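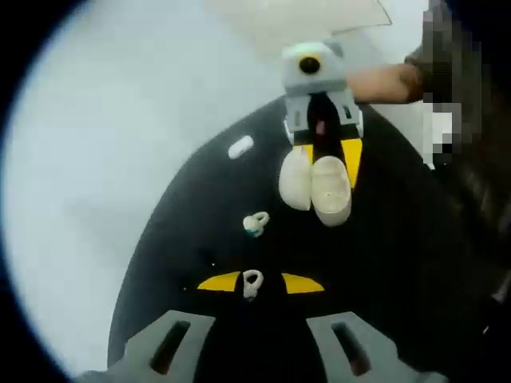 Fig. 1. Dark curved surface against a pale background.

How Dark Does a Roof Have to Be? Color and Heat on Small Model Houses

Project report, Dradora Science Workshop
Ruwan Saha and Meinrad Ammann

Why we picked this

It started with a bike seat. Ruwan left his bike in the school lot all afternoon in September and could hardly sit down on it to ride home, while the white fender right behind the seat felt fine. Everybody knows black things get hot in the sun, but we wanted to know how much hotter, and whether it matters for something bigger, like the roof of a house. Ms. Lindqvist told us to stop talking about bike seats and go build something, so we did!

What we wanted to find out

1. How much warmer does the air inside a small box get under a black lid than under a white one?
2. Is gray halfway between the two, or closer to one of them?
3. Does a layer of insulation under the lid make the color matter less?

We both wrote down a guess before we began. Meinrad guessed gray would land right in the middle. Ruwan guessed it would act almost like black.

What we built

The model houses are cardboard shoeboxes, all the same size, with the joints taped on the inside. Each one got a flat lid of thin sheet metal painted matte black, matte gray or matte white. We gave every lid two coats, and the white needed a third over the spots where metal showed through. A thermometer probe goes in through a hole in the short side and hangs in the middle of the box on a loop of thread, so it never touches the lid or the floor. Getting that thread right took longer than all the painting did. Our first version sagged and the probe ended up lying on the cardboard, and we threw out that whole afternoon of readings.

For insulation we used packing foam, cut to fit snugly under the lid.

The boxes sat on the flat ground behind the gym on Kutitz Street, where there is no shade after lunch. We swapped their positions each time we ran the test so that no box always got the windy end. One run lasted from noon until 3 p.m., and the loggers saved a reading on their own the whole time. After we took out the bad afternoon and the minutes when we had the lids open, we had 1,322 readings left to work with.

What happened

The black lid won every run, and by more than either of us expected. On our clearest day the air under it was 11 degrees Celsius warmer than the air under the white one. On a cloudy day the gap shrank to two degrees, and for part of that run the lines on the graph sat right on top of each other.

Gray was the fun part. It came out closer to black than to white on every sunny run - so Ruwan gets to be right, and he has mentioned it a few times. We think our gray was simply a dark one. A paint that looks medium to your eye can still soak up most of the sunlight that hits it.

With the foam in, all the boxes warmed up more slowly and the gap between black and white dropped to four degrees. The insulated black box also stayed warm longest after we moved everything into the shade. We had not planned to measure that, but the loggers were still running, and it makes a really nice curve.

What we would change

We only had one box of each color, so if one of them had a leaky corner we would never know it. We also never measured the lids themselves, just the air under them. And wind is a real problem. A breezy run with full sun looked a lot like a calm run with thin clouds, and we had no way to measure the breeze.

Next time we want to try a shiny lid with no paint at all, and a light gray next to the dark one. Meinrad would also like to try a lid with soil and grass on top, if we can find a stronger box.

Thanks

To Ms. Lindqvist for the loggers and for reading our first draft, and to the Bondus hardware store for the metal offcuts.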